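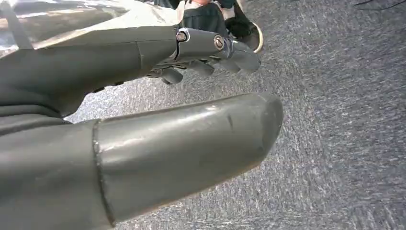
Gray robotic thumb, short scratch near the tip.

Washing Roman Pottery in a Kitchen That Isn't Roman

16 shares | 3 comments

Every August the Clirnano dig sends its helpers home with crates of broken pots, and every August I get the same messages asking how to clean them without clogging the sink. What follows is what I do. The finds lab at Osov has its own rules, and if theirs differ from mine, do theirs. They have the better sink.

Check what you've got before it goes anywhere near water. Fired pottery and roof tile can be washed. Bone usually can, gently. Metal stays dry, and so does painted wall plaster, which turns to expensive mud. I once watched a piece of red wall plaster from the Villa trench become a pink puddle in a salad bowl. It had lasted since the second century and I had it for less than a minute.

Use two bowls, one to scrub in and one to rinse in. Plain water from the cold tap, no dish soap, no vinegar, and please no bleach, however grim it looks. Put a sieve under the rinse bowl when you tip it out, and tip it out in the yard. Drains don't like clay, and plumbers like it too much. The smallest coin I ever handled turned up in a sieve, looking exactly like a lentil.

A soft toothbrush does nearly everything. I've been given fancy brushes, including a Cestus one with a bamboo handle that came in its own little bag, and it was very nice and it scratched. Scrub the broken edges hardest, as those are what somebody will look at under a lens to work out the clay. Go easy on the surfaces. If there's a black crust on the inside of a cooking pot, stop at once. That's Roman dinner, and there are people with doctorates who want it more than you want a clean pot.

Never wash two bags at the same time. You'll think you can keep them apart. Then the phone rings, and context 15 has joined context 16 on the drying tray, and a perfectly good ditch has been moved forward a hundred years by you, in an apron.

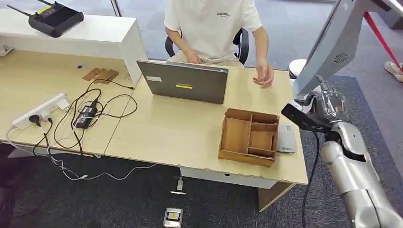
The same goes for labels. The paper tag that came in the bag travels with the bag's contents at every stage, from bowl to tray to fresh bag. I clip it to the tray with a clothespin. Write in pencil or a proper archival pen — ballpoint fades and gel pens run, and "possibly a 3, possibly an 8" isn't a layer anyone has excavated.

Drying takes longer than you'd like. Newspaper on a cooling rack, sherds in a single layer, out of the sun and away from the radiator. Give small pieces 2 days and thick tile or amphora handles 3 or more. Pottery bagged damp grows a gray fur that smells like a gym locker, and you'll have the pleasure of washing it all again. An oven on low is not a clever shortcut. Neither is a hair dryer, although it did clear my kitchen of newspaper very efficiently.

When it's dry, bag it with the tag facing out and poke a few small holes in the plastic. Don't glue anything. I know two of those pieces fit together. Everybody's two pieces fit together. Put them in a smaller bag inside the big one with a note saying "joins," and enjoy your moment.

Last thing, the stamped bits. If a tile has letters on it, you'll want to rub chalk or flour into them so they show up in your photo. Leave the flour in the cupboard. Turn the room lights off and hold a flashlight low at one side, almost level with the surface, and move it slowly until the letters stand up. I do mine after 9 p.m. with the blinds shut. What the neighbors make of it is their business.

Comments (3)
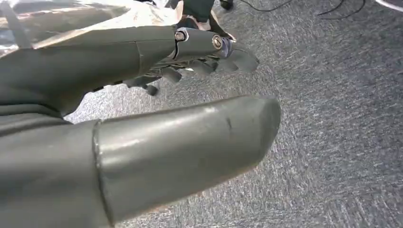
Benedetta Sartori: Agree on the toothbrush, but change it often. Once the bristles splay they skid over the edges and you end up polishing the dirt. Also a muffin tin is great for drying tiny stuff, one bag's worth per tin.

Thomas Donati: Did a whole crate on Tuesday and forgot the sieve. Is it worth going through the flower bed?

Benedetta Sartori: Yes. Look for lentils.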